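What an open day ought to show

2022-09-08

I went to the Drunesa open day expecting to be sold something, and for the first hour I was. There was a talk, and there were slides with arrows on them. Then we were let into the back room, where the kitchen work is done on a screen, and the visit became worth the train fare.

The project is called Zarum. Its arm practises in a simulated kitchen before any real one is involved, and the staff let us stand there while it practised. One of them told us the job had been run 600 times that week. We watched 3 of those jobs on replay, and 2 went wrong. I thought better of the firm for leaving them in.

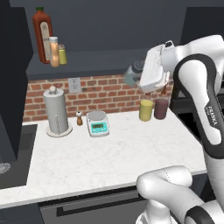
The Zarum kitchen in simulation, with the shaker held above the counter.

Moving a shaker is a small thing. Most of us do it while talking to someone else. Watching a machine being taught to do it made me notice how much a kitchen asks of you: cups near the wall, a shelf overhead, a set of scales you would not want to knock.

My complaint is with the other kind of demonstration. At Rurkari in January I saw a polished routine, repeated on the hour, and came away knowing nothing about how often it failed. The Negri stand was much the same, with better coffee.

Firms say the public would be put off by mistakes. I doubt it – the people beside me asked more questions after the failures than they had all morning. If councils and care homes are going to be asked to pay for these machines, they should see the bad runs too, and be given the numbers in writing before they leave.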